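5. Does the reported success rate measure folding?

5.1 Motivation

The preceding sections took the published success rates at face value and asked whether they could be reproduced. In this section we ask a less comfortable question, namely what those rates are rates of. Work on bimanual garment folding usually reports a single figure per method, obtained by having one or two judges look at the final state of the cloth and decide whether it counts as folded. The figure is then compared across papers that use different garments, different tables, different starting states and different judges. We have done this ourselves, including in our earlier workshop report on the Nistora policy, and we no longer think the comparison supports much.

Our suspicion began with a small observation. When the Nistora policy was moved from Cleltbridge, where it was trained, to our second site at Drarham, the success rate hardly changed. We were pleased with this at first and drafted a paragraph on cross-site transfer. Samina Tanoli then replayed the Drarham episodes and noted that in many of those scored as successes the second sleeve had never been grasped. It had been carried inward by friction when the body was folded over it. The judges had scored the rectangle they were shown at the end, and the rectangle was acceptable.

5.2 Starting states

A folding trial is only as hard as the state it starts from, and starting states are the part of the protocol most papers pass over in a sentence. "The garment is placed flat on the table with small random perturbations" is typical. We used nearly the same sentence in our workshop report, and on rereading it we could not say what perturbations we had meant.

For the present study we recorded 1171 evaluation episodes over both sites and sorted the starting states into three classes. Class A covers garments laid out flat or mostly flat, with surface wrinkles only and no part of the body folded under. Class B covers garments with at least one sleeve or hem doubled over. Class C covers garments dropped from a fixed height and left as they fell. Sorting was done by hand from the overhead view before either annotator had seen the rest of the episode.

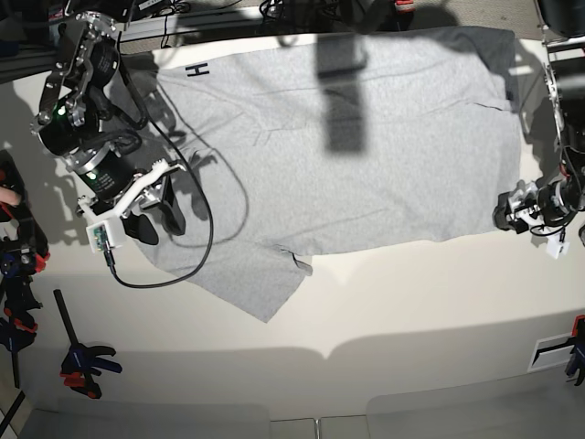 Figure 4. A Class A starting state, overhead view.

Class A dominates our own data, and we suspect it dominates most data in this area, although few authors publish enough to check. It is also more forgiving than it looks. The wrinkles and creases in the shirt in Figure 4 are the kind of thing an abstract might call "deformation," yet the shirt is still spread out, mostly flat, with one sleeve extended toward the front of the table. A policy that has memorized a motion for a shirt in this orientation needs very little from its cameras to get started. The small fold at the sleeve hem did lead to a disagreement between our annotators, one of whom wanted to move such cases to Class B. We kept them in A on the grounds that a hem fold leaves the sleeve outline readable, but a reader who disagrees should know that the boundary was drawn by us and could have been drawn elsewhere.

Two further properties of the starting state are almost never reported. The first is shading. Arms parked over a table throw shadows on it, and on a plain gray garment a shadow with blurred edges is a strong visual feature in a fixed place. A network trained on many episodes with the same lamp and the same parked arms can use that shadow as a landmark. We have no proof that ours does, but the lighting test in 5.4 is hard to explain otherwise. The second is contact with cables. Where a gripper cable lies on the fabric, as one does in the figure, the cloth is not free at that point, and neither judges nor success rates take any notice. Depending on where it rests, a cable could hold down a layer that would otherwise slide or drag a layer that should have stayed put. We would expect both effects to be modest. We would not expect them to be zero, and we have found no paper in which they are mentioned.

5.3 A blind baseline

To find out how much of the score could be had without looking at the garment, we built a baseline that does not look at it. The baseline, which we call Lu, replays one demonstrated trajectory selected at random from 20 recorded at Cleltbridge. It receives no image, no depth and no force reading. It is the sort of baseline reviewers used to ask for and seem to have stopped asking for.

Lu was run on the same garments, the same tables and the same three classes as the learned policy, and the judges were not told which system had produced a given final state. On Class C it failed nearly always, as it should. On Class B it did poorly. On Class A the judges could not reliably separate its results from those of the learned policy, and on the garments that had appeared most often in training its score was slightly the better of the two. We do not attach any importance to that last difference, which is well inside the variation between judges. We do attach importance to the fact that a method with no perception at all sits inside that variation.

It would be easy to read too much into this. The learned policy is clearly doing something with its images, or it would not hold up in Class B at all. Our complaint is narrower. When the evaluation set is mostly Class A and a single pooled rate is reported, the contribution of perception is diluted to the point where it cannot be seen, and the paper that reports the pooled rate is in no position to claim it.

5.4 Lighting and parking position

We repeated the Class A trials under two changes that a person folding laundry would not notice. In the first, the overhead lamp was moved to the other side of the table. In the second, the arms were parked higher before the start signal, and the policy was started from that pose after a short scripted approach. Garments, grippers and table were left alone.

The learned policy lost ground under both changes, and lost more under the first. Most of the additional failures were of one kind: the first grasp closed on the table beside the fabric, or took one layer where two were wanted. Lu, which cannot see the lamp, was unaffected by the first change and affected only slightly by the second, through small errors in the approach. Kanako Chiba has suggested that the lamp result may come partly from exposure settings on the wrist cameras, which adjust automatically and may take longer to settle when the light falls from the other side. We fixed the exposure and ran a smaller set. The loss shrank but did not go away. With a set that small we are unwilling to say how much of it remains.

A fair objection is that nobody in this field claims invariance to lighting and that we are knocking down a claim nobody made. We accept this for careful papers. It is less clear for those that use the words "robust" and "general" in the title and whose full evaluation was carried out on one table under one lamp.

5.5 What the judges saw

We also rescored every episode with a stepwise protocol. In place of one judgment on the final state, the annotators marked whether each intended grasp had been made, whether the intended edge had moved, and whether it had come to rest within the tolerance given in Appendix B. This produced 2542 marks on which both annotators agreed without discussion, and a smaller body of disputed marks that were settled by a third reader or dropped.

Stepwise scores were lower than final-state scores for every system and every class. The gap was widest in Class A, where a flat garment and a forgiving rectangle hide a great many missed grasps. Ranking the systems by stepwise score changed their order, and the change was not in favor of the method we had previously recommended.

Stepwise scoring is slow, and it has its own problems. It assumes that there is an intended sequence of steps, which suits a policy trained on demonstrations and may punish one that has found a different and perfectly good way to fold a shirt. The annotators also told us that their standards drifted over the first session, and the marks from that session were redone. Anyone adopting the protocol should budget for the same.

5.6 Limits of this section

Our garments were mostly short-sleeved shirts in plain colors. The friction effect described in 5.1 depends on the fabric and on the table surface, and both sites have smooth tabletops. A felt or padded surface might remove the effect or make it worse. The blind baseline inherits the habits of the demonstrators it replays, all of whom work in our group, and a different group's demonstrations might make a weaker or a stronger Lu. Finally, two of the authors of this paper worked on the policy being criticized. We have tried not to go easy on it, and the episode recordings are included with the supplementary material so that others can rescore them.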